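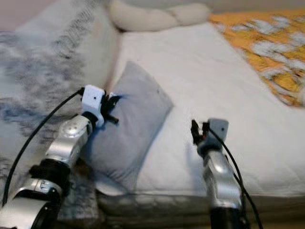
3. Results

We set out to learn whether students in Hakala Hall sleep worse on the street side than on the courtyard side. We got 233 completed sleep diaries, which pleased us until we read them. One person logged a nap during our own presentation.

Street-side residents took about 50 minutes to fall asleep. Courtyard residents did better on paper, although in June the courtyard hosts the Hunska folk club, whose accordion practice appears in the comments under several spellings.

Bedding made less difference than we had hoped, having written most of the introduction on it. Owners of the Nernus mattress topper praised it warmly and slept the same as everyone else.

3.1 Problems with the data

Two diaries were filled in entirely in the same pen stroke. We kept them in, then took them out, and the averages barely moved. Bedtimes were self-reported, and we suspect that "11 p.m." often meant "in bed with a phone at 11 p.m."

Next year's group should start earlier in the term and ask about coffee.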